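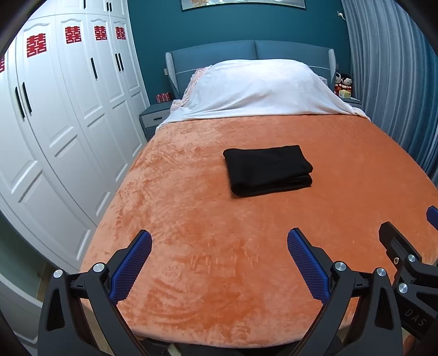
Bindu Sundaram wrote to me after my last posts that a prisoner exchange is never a real step to peace, only a pause that both sides use to rest. I want to answer her slowly, in several posts.

1/ The talks between Hellik and Varma are in their third round now. The subject this time is the river crossing at Drastari, closed to trucks since July. Most newspapers in my country write only about the prisoners, so the crossing gets one paragraph at the end.

2/ What is on the table: Hellik gives back 273 detained men. Varma opens the road for food and fuel, 11 hours every day. A mixed office in Drastari will check the cargo papers.

3/ The number 273 is less than it sounds. The families' list has 1301 names. I have read the list two times. Many names have only a village next to them, no age and no date.

4/ Bindu is right in one point. After the exchange two years ago, the shooting on the ridge started again before the winter. I wrote then that it would hold. I was wrong and I don't delete that post.

5/ But the earlier deal had no office and no person you could complain to. If a truck was stopped, the driver waited and called his cousin. Now there must be a written reason for each stopped truck, and both governments receive a copy.

6/ The weak place is the money. The text says the costs are "shared in a fair manner". Fair for whom? Varma has already said it will not pay for guards on the other bank.

7/ Sharada Suvarna asked if the parliament in Hellik can still stop it. Yes, it can. The vote is on Sunday, and the coalition has a majority of four. Two of its members come from the border district and they have not said how they will vote.

8/ So, Bindu, I don't call it peace. I call it a road with opening hours, and I would still vote for it. I will write again when I have read the annex about the fuel.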